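Teaching by Hand at the Gindach Workshop

August 18, 2022

Bernd Kohlhase has directed the manipulation program at Gindach for four years. His staff prepare two-armed machines to handle clothing, a task that industry has left largely to people. He received us between two recording sessions and spoke at length on how a task is shown to a machine.

The program began in January with rigid parts supplied by Dralow. Cloth came later, at Mr. Kohlhase's own request. "A metal bracket has the same shape every time you reach for it," he said. "A shirt has a new one whenever you set it down. We could not write a rule for that, so we decided to show it."

Showing, in the practice of the program, takes two forms. In the first, the operator grasps the arms and moves them through the task while the joints are left free. In the second, the operator sits at a pair of handles and the arms follow. Mr. Kohlhase now favors the second for garments. An operator who holds the arms, he explained, tends to stand where the cameras need to look.

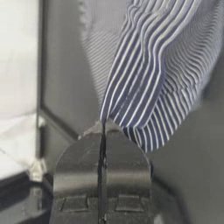 "The hard part is the grip," he continued. "At the handles you do not feel the fabric. New operators squeeze too much and too early, and they pull before both sides are secure. I ask them to close, wait, and look at the wrist view before they lift. Striped cloth helps a beginner. The lines show where the material is being pulled."

A full set for one garment task at Gindach consists of 233 demonstrations. Each operator records no more than 50 in one sitting, a limit Mr. Kohlhase introduced after reviewing the early sets. Toward the end of a long session, he said, the motions grew hasty, and the machine learned the haste along with the rest. Of the first set recorded at the handles, 49 demonstrations were withdrawn.

He does not consider every poor demonstration worthless. If an operator loses a corner and picks it up again, the recording is kept and marked as a recovery. "The machine will drop things as well. It should have seen what comes next."

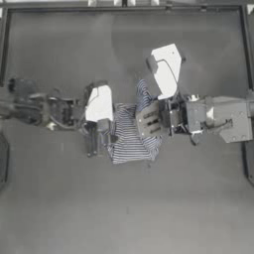 Maribel Cárdenas takes a stricter view of recoveries. In her opinion they should be recorded separately and on purpose, so that a learner does not come to treat a dropped corner as a normal step. She added that 14 such recordings, made with care, had served her better than a large number found by chance.

Mr. Kohlhase acknowledged the difference of opinion. The next set, to be recorded with handles from Rothe, will follow her method for one half of the operators and his own for the other. The results will be shared with the partners at Murko before any decision is taken on folding.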